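La planta se para, la prudencia no

2022-10-22

Jinoven ha vuelto a parar la planta de fertilizantes de Odera. Lo hace por seguridad, según el comunicado, que ocupa media página y emplea la palabra "seguridad" con la generosidad con que otros emplean la sal. Uno lo lee dos veces y sigue sin saber si falla una válvula, si ha subido demasiado el gas o si alguien en la central ha tenido una mala noche.

No tengo nada contra la prudencia. Vivo a 2 kilómetros de los tanques de amoníaco y prefiero vecinos miedosos. Pero en febrero la misma planta, con los mismos tanques, funcionaba de maravilla mientras los sindicatos pedían una inspección y la empresa contestaba que alarmar a la población era irresponsable. La población, entretanto, compraba cinta adhesiva para las ventanas.

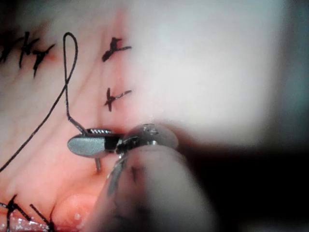
Irfan Lodhi, portavoz de Jinoven, ha prometido una intervención "quirúrgica" en la plantilla. El adjetivo gusta mucho en los despachos, supongo que porque nadie ha pensado en la aguja. Una aguja curva de sutura, sujeta entre unas mandíbulas de dientes finos y acercada a un tejido rosado y húmedo, es un asunto de milímetros. Mandar a casa a 200 personas con un aviso de 72 horas pertenece a otro oficio, más próximo al de la excavadora.

Luego está el ayuntamiento, que se ha enterado por la prensa, como es tradición. El alcalde exige explicaciones – las exige siempre, con una constancia admirable – y a continuación anuncia que confía plenamente en la empresa. Si confía plenamente, no sé para qué las quiere.
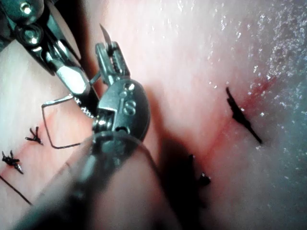
Lo que pedimos en Odera cabe en una hoja: qué se ha parado, quién lo decidió y cuándo se revisó por última vez. La filial Stillow, que lleva el mantenimiento, responde que esos datos son internos. Hasta la articulación metálica de una pinza de quirófano lleva grabado su 8, bien legible, y eso que es una pieza diminuta al lado de un compresor. Me conformaría con que los compresores tuvieran un número y con que ese número figurase en algún papel que se pudiera pedir por ventanilla. Ya he preguntado en cuál: me han dado cita para febrero.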